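**From the Cleltow Toy Library: the Great Block Audit**

2 October 2026

Regular borrowers will know that we shut the back shelves for six days in August. Several of you asked why. Two of you asked whether we had been raided. The answer is blocks.

For as long as anyone can remember, the toy library has owned a plastic tub marked ASSORTED, and everything wooden that didn't obviously belong to something else went into it. Then the tub got full, so we bought a second tub and marked that one ASSORTED too. By this summer the pair of them weighed more than most of our borrowers, and no child had checked either one out since the big move from Jevville Street. Children are not fools. If you want a castle, you don't want to dig for it through a layer of dominoes and half a xylophone.

So Enikő Dobos and I tipped both tubs onto the floor and started sorting. We had a system. The system was that Enikő sorted by shape, and I sorted by color, and we met in the middle and argued. A green triangle, for instance, can be claimed by either side. By lunchtime we had a treaty, under which shape wins unless the block is a heart, in which case it goes with the hearts no matter who saw it first.

About those hearts. We had no idea we owned any. They don't appear in the catalog, they don't match the Zalthorpe castle set (which is all arches and columns and takes itself very seriously), and they won't hold up a roof. You can balance a heart on its point for exactly as long as it takes to say "look." They are already the most requested thing in the building.

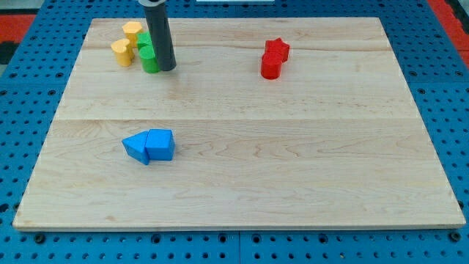

The other lesson of the week was about surfaces. Blocks on carpet are a misery, as anyone who has built a tower on shag will tell you, and our reading-corner rug has brought down more buildings than bad weather ever did. A plain wooden board solves it. It should be flat, it should be smooth, and it should be big enough that two children can build at opposite ends without a border dispute. Paint it if you must, but we like the bare grain, and a small child with a toy car will treat a seam between two planks as a road without being asked.

We now lend boards along with the block sets. Please bring them back. They are not cutting boards – I say this with love, and with one particular household in mind, and they know who they are, and the garlic has mostly faded.

The final tally, for those who enjoy that sort of thing: 217 blocks kept, 40 passed along to the Mujić family's play group, and 13 objects we couldn't identify at all. The mystery objects are in a shoebox on the front desk. If you recognize something as the leg of your grandmother's footstool, speak up and it's yours. Current theories about the long one with the notch include tent peg, doll's oar, and "part of the old desk," which would explain the desk.

Everything else has been wiped down, bagged, and labeled in Enikő's handwriting, mine having been voted off the project on day two. Castle sets and plain cubes go out for three weeks as usual. Hearts go out for one, until the line gets shorter. Špela Softić is keeping the waiting list and cannot be bribed, though she does like those almond cookies.

Sanding blocks are by the sink if you find a splinter. The empty tubs are free to a good home. Both still say ASSORTED.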